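The Long Wall

Divina Dimaculangan had been paid to sort tiles for eleven days before she asked what the tiles were for.
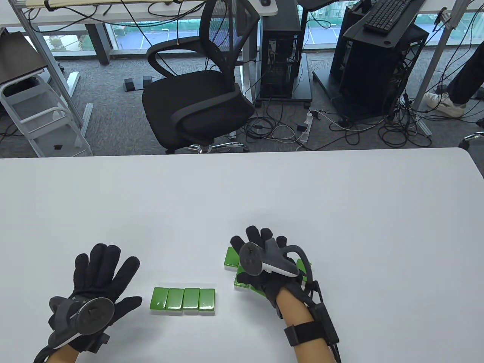
"For the machine to learn from," said Bülent Yazıcı, who ran the floor. He said it the way people say the bus is coming.

She had come from a hotel laundry. There she had folded fitted sheets for six years, and a man in a good jacket had once stood behind her with a clipboard and told the manager that within two years no one would be folding anything. That was nine years ago. The hotel still had women folding sheets. She had left because of her knees.

So she put the gloves on in the morning, and Jomar Saludo checked the straps and had her press both hands flat on the table until the numbers on his screen agreed with each other, and then she worked. Push the tiles together. Line them up. Stack them, or knock the row apart and start over. Forty minutes, ten minutes off, forty minutes. Her target was 48 good rounds before lunch. A bad round was one where she scratched her nose.

"You could do this asleep," her aunt Milagros said on the phone.

"They don't want it done asleep. If I do it badly the machine does it badly."

"And if you do it well?"

"Then it does it badly too, but they write it down."

The company was called Drolleo. It made a pair of arms on a post, and the arms were named Stivik, and Stivik lived in the room at the end of the hall with its own tables and its own tiles. On the website it cleared a dinner table and wiped it. Divina had watched the clip several times. You never saw the sink. She had raised two boys and she knew that clearing a table was mostly the sink.

In October the company signed a customer, a game parlor and supply shop in Figueroa that packed tile sets for mail order. People brought sets back or sent them in, and somebody had to sort them, wipe them, find out which were short, and box them again. The owner, Cherry Mae Bañez, had two packers and had just lost one. She flew in to see the arms before she paid for them.

Bülent put out coffee. He asked Divina to stand near the door in case Ms. Bañez had questions about the human side.

Stivik did very well for four minutes. It gathered the tiles, squared them, pushed them along into a wall, and the wall was straight. The young men from the software side stood with their arms folded, trying not to look like parents at a recital. Then it laid a second wall on the first, and that was straight too.

"Can I?" said Ms. Bañez, and took a tile out of her purse.

It was an old one, yellowed, with one corner chipped off and something sticky along the back. She set it down in the middle of the others, a little on its side.

The arm came over. It stopped above the tile. It went left, came back, lowered itself and closed on the chipped corner, and the tile shot off the table and hit the wall under the window. The arm carried its nothing across to the row and set it gently down in the gap. Then it nudged the neighbors in, very neat, and moved on to the next.

"It's one tile," one of the young men said.

"It's what I get in the mail," said Ms. Bañez. "They come with soy sauce on them. They come with a button in the bag, or somebody's tooth. I had a tooth once."

"It would flag a tooth."

"It didn't flag that."

He wrote something on his tablet. Bülent said that this was exactly the sort of feedback they needed, and that with another 1,000 hours of demonstrations on worn tiles they would expect to see the behavior become robust. He turned and smiled at Divina when he said hours. She understood that those were hers.

She met Ms. Bañez again in the hallway by the elevators, looking for the restroom.

"You're the hands," Ms. Bañez said.

"Mornings."

"How long does it take you to do a set? Wipe, sort, count, box?"

Divina thought about it. No one had asked her to do a whole set. She only ever did the one part, over and over, and a clean table to do it on. "I'd have to try," she said. "Ten minutes? Less when I got used to it."

"My girl does it in seven and talks the entire time." Ms. Bañez looked back at the glass door. "What do they pay you?"

Divina told her. Ms. Bañez made a small noise.

The sale went through anyway, in a way. It was called a pilot. Stivik was crated up and sent to Figueroa with Jomar, who had never wanted to travel, and Divina was given a box of ugly tiles and told to carry on. The ugly tiles had been made ugly on purpose, by someone with a file and a jar of honey. They were all ugly in the same place.

"Tell them that," said her aunt.

"I did tell them. They said the variation was within the plan."

Jomar called her from Figueroa in the second week, late, from the back of the shop. She could hear a fan and somebody laughing.

"How is it?" she said.

"It boxed 1,892 tiles today."

"That's a lot."

"Cherry Mae's packer stands next to it," he said. "She wipes them first, because it can't do sticky. And she turns them all face up. And takes out the odd ones. Then it makes the row, and she puts the row in the box, because of the lid."

"What's wrong with the lid?"

"It's a lid," said Jomar.

Divina laughed until she had to sit down on the edge of the tub.

"So the row," she said. "It does the row."

"It does a beautiful row. You'd know it. It does that thing you do at the end, the little tap with the side of the hand."

She hadn't known she did that. She looked at her hand. For the rest of the call she was not really listening. Jomar was telling her about the report he had to write, and how Bülent wanted it to say that the line had been automated, with operator support, and wanted a bar chart.

On the next working day she did her rounds as usual, and on each one she waited for the tap. There it was. Little finger side, twice, quick. Her mother used to do it to a stack of plates before she carried them in.

She tried leaving it out. The row looked unfinished and she didn't like to lift her hands from it. At the break she asked the new boy on the screen whether it mattered, the tap, whether the machine needed it.

He scrolled for a while. "It's not really a labeled action," he said. "It'd be noise, I guess. We could filter it."

"Don't filter it," said Divina.

He shrugged and said it was all the same to him, and asked if she was ready. She pressed her palms flat on the table and waited for the numbers to settle. In the room down the hall they were unpacking the second Stivik, the one that was going to do laundry.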